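Airing out the summer bedding

Aug 23, 2021

The cabin goes back to the landlord in September, so I have started on the bedding early this year. Last year I left it to the final weekend and drove home with a trunk full of sheets that smelled like the lake. It took three washes to get the smell out of one blanket, and the other never came right.

My aunt Marjatta Kinnunen kept her linens in a closet on the north side of the house, with the door open a hand's width all winter. She did not own a dryer until she was past seventy. Everything went on the line, including pillows, and she brought it in before four in the afternoon. I follow most of that, apart from the pillows. Mine go to the laundromat in Lekport, where the big machines take six at a time and the dryers run hot enough to finish the job.

I don't iron flat sheets anymore. Fitted ones I never did. What I still do is snap each one hard before folding, then fold it on the bed and not in my arms. The arms method works if you have a second person. Siiri Juntunen used to come over and take the other end, but she moved in the spring and I have had to work out a way to do it alone.

My way is to lay the thing out, pull the two far corners toward me, smooth it from the middle, and fold again in the same direction. After that it goes in thirds. The heavier covers only get folded once and rolled, or they won't fit on the shelf. 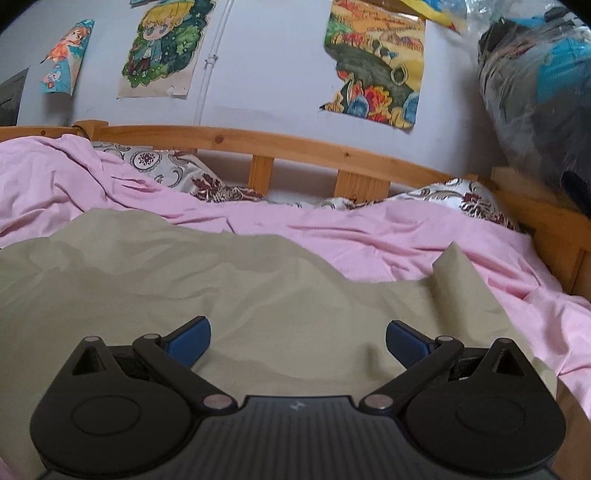
Mothballs I gave up years ago. I use cedar blocks now and sand them a little each fall, which brings the smell back. A bar of plain soap in the drawer is fine too, as long as it stays in its paper.

Still left to do are the two wool blankets and the curtains from the back room. Esko Honkanen has offered me his line for the blankets — mine sags too much for wool — and I'll take them over when we get two dry days together.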